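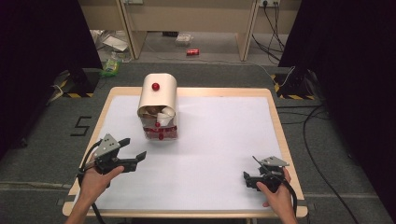 On Aug 25, 2024, a list member in Fostton wrote:

> The loan agreement for the Kasten textiles came back unsigned again. The lender wants the embroidered coats shown flat, in cases, and no more than 3 months on view. Our plan had them on T-stands for the whole run, January through spring. If we go flat we lose the backs, and the backs are where most of the needlework is. Has anyone on the list had a lender change display terms this late? Did you push back or redraw the room?
>
> Second question. The wall text gives the size of the whole collection as 3,965 pieces. The printed catalog says the same, but the catalog counts fragments mounted together as one piece and the old card index doesn't. Which do people use on a public panel?

Replying to both points, and copying the Arnport people, who take the show after Fostton.

On the display terms: we had the same thing at Ollar with a group of church vestments. The lender's conservator came in after the first draft of the agreement and asked for everything flat. We asked for her reasons in writing, object by object. It took her two weeks, and when the list came it turned out that only some of the pieces needed to lie flat. The rest had sound shoulder seams and could hang if the stands were padded out to the full width and the weight of the skirt was carried from underneath. We hung those and put the others in cases. I would ask for the same list before redrawing anything. Ask for it politely and give a date.

If the answer is still flat for all of them, you can show the backs in other ways. We had good photographs made at actual size and put them on the wall behind the cases. Visitors stood in front of those longer than they did at some of the cases. You can also lay a coat face down, if the lender agrees, and turn it at the midpoint of the run. Get the turn written into the agreement, with who does it and who pays. Ours left that out and we ended up paying for two trips by their conservator.

A slanted board is worth raising too. Ours were set low, covered in washed cotton over padding, and the lender accepted them as flat for the purposes of the agreement. Check the depth of your cases first. Ours were almost too shallow and we had to lower the decks.

On the 3 months: don't fight that one. It is about light, and they will not move. What you can do is split the coats into two groups and change them over halfway. You will need to close the room for the changeover, so tell the education staff now, before they book school visits into it. The object labels should be made in both sets at the same time so the type matches. We ordered the second set later from the same shop and the gray was visibly different.

Light levels for the record: we kept ours at 50 lux and left the room dim at the entrance so people's eyes could adjust. There were complaints in the comment book anyway. A short line on the first panel explaining the low light cut them down.

On the number: use the catalog figure and say "according to the published catalog" in the text. Panels get photographed and quoted, and you want the number on the wall to match the one people can look up. I would not mention the card index on the panel at all. Put a note about it in the object file for whoever has to do the next count. If the panel runs over 70 words, I'd take the number out altogether, as most visitors don't read that far.

For Arnport: please send your case dimensions (inside, with the deck at its lowest position) before Fostton settles the layout. If the boards are built to fit Fostton only, you will be building them again. We still have our padded boards in storage here and can lend them. They have no covers, and the washing and sewing would be yours to do. I can send measurements if someone writes to me off list.

One more thing about the agreement. Ours had a clause on who approves photographs for press use, and it was so vague that the opening announcement went out with no picture of the vestments at all. Read that clause before you sign.

Ollar registrar's office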